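Home | Talks | Notes | Contact

Filed under: Workshop layout, Table surfaces

Speaker notes – Work Surfaces for Small-Part Handling
Erzsébet Kerekes, February 21, 2019

Slide 1. Scope

Thank the hosts at Sukach. State the limits of the talk: seated and standing bench work, parts that fit in one hand, one worker per table. Floor work and conveyor work are out. Questions at the end, 10 minutes.

Slide 2. Why the mat matters

A bare table does three jobs badly. Parts slide on it, parts roll off it, and small dark parts vanish against it. A mat handles the first two by friction and the third by color. Give the Nistell case here: dark benches, dark fasteners, a full search of the floor at the end of each shift. They changed the mats and left the benches alone.

Keep this short. Most of the room will have a mat already.

Slide 3. Choosing a color

The mat should differ from the table and from the part. Check both. A gray mat on a gray table gives the worker no edge to work to. Pale colors show dirt early – count that as a point in their favor.

Mention that Usmani stocks two thicknesses. The thin one lies flat out of the package. The thick one needs 48 hours under weight before use.

Slide 4. Corners and edges

Square corners lift first. Rounded corners lift later and catch fewer sleeves. Leave bare table on every side of the mat so that tools in waiting do not sit on the work area. At Prorkulard the mats ran to the front edge of the bench and were replaced in May for that reason alone.

Slide 5. Reach and posture

Both hands should meet over the near half of the mat with the elbows bent. If the worker has to lean to reach the far half, the mat is too deep or set too far back. Move the mat before changing the chair.

Slide 6. Shadow

Overhead light and a leaning worker put a shadow on the near part of the mat, exactly where the hands are. Pause on the picture. Point out the deeper rose along the lower part of the pink, then the small dark speck near the upper middle, clear against the mat. Ask how easily it would be found on the dark gray table.

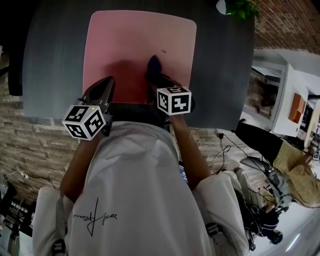 Slide 7. Fixes for shadow

Add a side lamp at table height, on the side away from the dominant hand. Do not raise the overhead level; the shadow stays and the glare gets worse. Recheck with the worker in position – readings taken at an unattended bench are of no use.

Leave the supplier list up during questions.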